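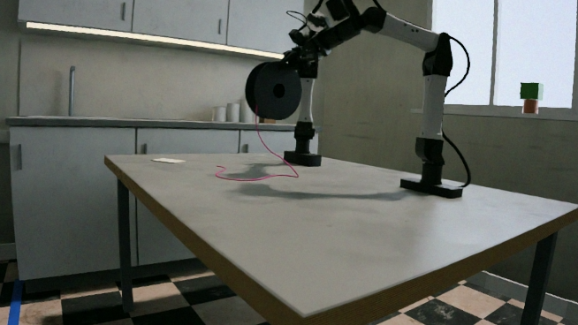 2 min read

Thread: Loose filament tail in two-arm spool tasks, pass or fail?

tmk_cells
Our draft rule at Josholm says the free end must be clipped to the flange before either arm lifts. Rule 8 in the Ternora checklist only says "controlled." With a pink tail hanging down and curled on the tabletop, I'd mark that lift as a fail in sim too.

plumbline97
Disagree. The checklist covers the lift, and the tail is part of the load. Fail it if the strand gets inside the keep-out around a base plate. Otherwise log it and continue.

tmk_cells
Then define the keep-out. Ours is 9 cm.
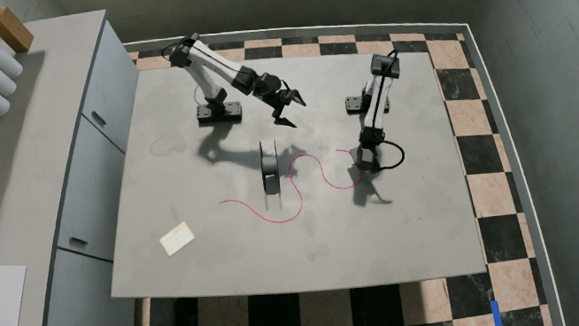 Posted by Wissam Masri, July 30, 2026

Consider the spool on its edge between the arms, with the strand running up toward the right gripper. A base plate keep-out says nothing about that. The rule needs a second zone around each gripper.

We ran 293 trials at Osoletti with both zones. Cable loops were the harder part to write up. They need their own line, separate from filament.

plumbline97
Fine on the gripper zone. I still don't want a clip required. It changes the task.

osk_dray
Tunstall requires the clip on hardware and waives it in sim. Two rule sets, and the scores can't be compared.

tmk_cells
I'll add the gripper zone to the draft. Clip stays in for now.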